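Flereo tabletop picking kit: acceptance checklist with comments
Site: Plondbridge. Inspector: Petronella Mathebula. October 2023 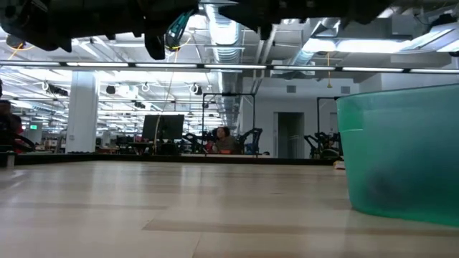
Who signs off the kit before the trial period starts?
The inspector signs first, then the site's own safety contact, who is Ernő Major at Plondbridge. Flereo does not sign until both names are on the sheet.

1. Mounting and work surface
1.1 Arm mounting bolts at stated torque: PASS
1.2 Table stable under full-speed moves: PASS WITH COMMENT
Slight sway at the highest speed setting. Flereo's manual allows it but gives no limit. Figure requested from Anneliese Hagedorn.
1.3 Bin position repeatable after removal: FAIL
No locating stops supplied. The bin is put back by eye. Parsa, the other kit under review, includes stops in the base price.

2. Gripper and cables
2.1 Fingers free of cracks and burrs: PASS
2.2 Connector at gripper fully seated and latched: PASS
2.3 Cable slack adequate at full wrist rotation: PASS WITH COMMENT
Slack is adequate, but the loop can catch on a bin rim at low approach angles. Clip to be fitted higher.
2.4 Grip held on loss of power: PASS
Test load of 453 g held for 200 seconds.

3. Stopping
3.1 Emergency stop within reach of operator's seat: PASS
3.2 Emergency stop cuts motion on every arm: PASS
Repeated 22 times, no faults.
3.3 Restart needs a deliberate reset: PASS
3.4 Speed limit active in teaching mode: FAIL
Limit lost after a software restart. Same fault reported by Ok-hee Han in August on the earlier version. Not acceptable for trial use.

4. People and surroundings
4.1 Reach area marked on floor: NOT CHECKED
Marking plan still with Ildikó Szekeres.
4.2 Desks outside reach area: PASS WITH COMMENT
Measured with the arm at full stretch and gripper fitted. Measure again if the longer Prarkilow fingers are ordered.

5. Papers
5.1 Risk assessment supplied: PASS
5.2 Spare parts list with prices: FAIL
List supplied, prices missing for fingers and cables.

Result: not accepted. Items 1.3, 3.4 and 5.2 to be corrected by Flereo, item 4.1 by the site. Reinspection of section 3 in full, other sections by open item only. Allow 4 hours.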